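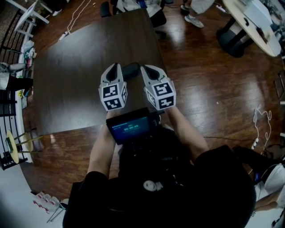
6 min read

Every winter, when the transfer window is about to shut, my brother-in-law calls me at dinnertime to tell me who our club has just lost. He never calls to say who we've signed. I could set my oven by him. This past window he called on a Tuesday, while I was draining noodles, and said, "Well, they loaned out the kid," and I knew right away which kid he meant, and I let the noodles sit there in the colander until they stuck together in one big lump.

The kid is Tanner Sawatzky, and if you follow Solon at all you already have an opinion about him. He is a left-sided midfielder with a lovely first touch and no particular hurry about him, and he came up through our own youth teams. He got on the field 4 times in the first half of the season, always late, always with the game more or less settled. Now he has gone to Vachon until the summer, and the club put out three sentences wishing him well, and one of them was about his shirt number.

I want to say a few things about loans, and I should admit up front that I am sore about this one in particular, so weigh what I say accordingly.

I understand the argument for them. I've had it explained to me in the parking lot, at the bakery, and once at a christening. A young player needs games. He can train with the first team all week and learn a great deal, but training isn't the same as a wet Saturday with an older defender leaning on your back and telling you unkind things about your mother. If the big club can't give him those Saturdays, then a smaller club can, and he comes home a year older and a good deal tougher. Everybody wins, or so they told me at the christening, over a very good lemon cake.

And sometimes it does work that way! I've been watching this team long enough to remember players who went off skinny and shy and came back with shoulders. I have no quarrel with those loans. I clapped as loudly as anyone when those boys ran out again.

What bothers me is how seldom the club seems to ask where it is sending someone, and to do what. Vachon play the ball long. They have always played it long, it's practically on their crest, and I say that with affection, having spent some happy afternoons in their little covered stand with a paper cup of soup. But you have taken a boy whose whole gift is what he does with the ball at his feet, and you have put him on a team where it mostly travels over his head. He'll learn to chase. He'll learn to jump. I suppose those are useful things to know, in the way that it's useful for a piano player to be able to move a piano.

My brother-in-law says I'm being soft about it, and that a real player adapts. Maybe so. But we don't ask this of the expensive ones. When Solon pay good money for a forward, the manager stands up in front of the microphones and talks about fit — how the new man fits the system, how the system will be bent a little to fit him. I have heard that word so many times in press conferences that I could do the speech myself. It is only the homegrown players who are supposed to fit wherever there happens to be an empty bunk.

Then there is the matter of the recall clause, which I will try to get through without boring you. Some loans let the parent club bring a player back halfway through if it isn't working out. This one, as far as any of us in the supporters' group have been able to find out, doesn't. If he plays every week, wonderful. If the Vachon coach takes one look and decides he'd like somebody taller, then our boy sits on a different bench, farther from his mother's cooking, until the season runs out. We could have had him on our bench for free.

I remember the spring we sent two of them off to Zindik together. I went to see them in March, on the early train, with a book I never opened, and I sat behind a family who had driven over for the same reason. Neither boy got off the bench. One of them warmed up for most of the second half, up and down the touchline, up and down, and each time he reached our end he looked over at the coach, and each time the coach was looking at something else. The family in front of me had made a sign out of a bedsheet. They folded it up before the whistle, very neatly, corner to corner, the way you fold it when you mean to put it back on a bed. I've thought about that bedsheet more than I've thought about some cup finals.

Neither of those boys plays for us now. One went into the family flooring business and is, I'm told, very good at it and perfectly happy. I mention that so you don't think I believe every young player is owed a career. They aren't, and most won't have one, and plenty of them will be fine. I only think they're owed a bit of attention while they're in our care, and a phone call now and then when they're in somebody else's.

So what would I have the club do? I'm not a coach, and my own playing days ended with a twisted knee at a company picnic, but I've had a long time in the stands to think it over. I would have them send fewer players and choose the places with more care. I would have someone from Solon go and watch, in person, with a thermos, and then talk to the boy afterward about what they saw. I would have the club write down before he leaves what they hope he'll be better at when he gets back, and show it to him, so he knows the year is for something. And I would have them keep a spot or two in the squad for the ones who are nearly ready, even if it costs us a veteran on a short contract who was going to spend the year with a sore hamstring anyway.

That last one is where the money people stop listening, I know. With Zument across the front of the shirts there is more pressure than ever to finish high up the table, and a manager with a mortgage would sooner put his faith in a man of thirty-one who has done it before. I can't blame him for that. If it were my job on the line I might do the same, and then feel bad about it in the car.

But the loudest I have ever heard our ground was for a local boy. It was an ugly goal, off his shin, in a game that didn't matter much, and the whole east side got up as if the roof had come off. You could hear people telling strangers which school he'd gone to. A woman near me insisted that she'd taught him to swim. We don't do that for the forwards we buy, however good they are and however well they fit.

I've looked up the trains to Vachon, and there's one that gets in with enough time to buy soup before the game. My brother-in-law says he isn't coming, that it's a long way to go to watch a boy sit down. He has asked me twice what time it leaves, though, so I've told him I'll be bringing sandwiches for two.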